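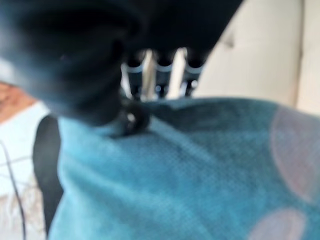
Fig. 5. Fleece-like side of the throw, teal with pink spots.

Keep fleece items off the seat while the cover is being fitted or cleaned. Fibers catch in the seams and are slow to brush out.

1. Fold the throw in half twice, spots facing in, and set it on a clean surface away from the sofa.
2. Take any cushions off the seat and shake them outdoors.
3. Vacuum the seat with the soft brush head. Work from the back toward the front edge, then do the crease beside each armrest.
4. Smooth the seat with the flat of your hand. Soft creases are normal in the Sterstead cover and do not need to be pulled out.
5. Put the square cushion back against the backrest and lay the throw where you want it.

Note: The Sterstead seat is 218 cm wide and 87 cm deep, measured outside the armrests. Throws sold under the Wekia name are cut shorter and will not reach both ends.

Caution: Do not iron fleece. Do not use bleach on the throw or on the cream cover.
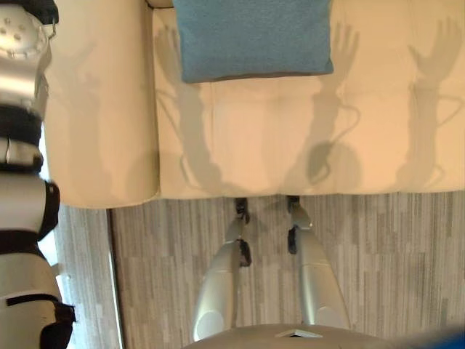
Category: Sofas & Seating > Care and Set-Up

Placing the sofa on a plank floor

1. Sweep the floor before moving the sofa. Grit under the base will scratch wood-grain flooring.
2. Lift with 2 people, one at each end. Do not drag.
3. Fit the felt strips from the Guérin pack under the base.
4. Check that the front edge of the seat is straight and clear of the wall trim at both sides.

Caution: Never lift by the armrests. Replacement felt strips can be ordered from Kundivach.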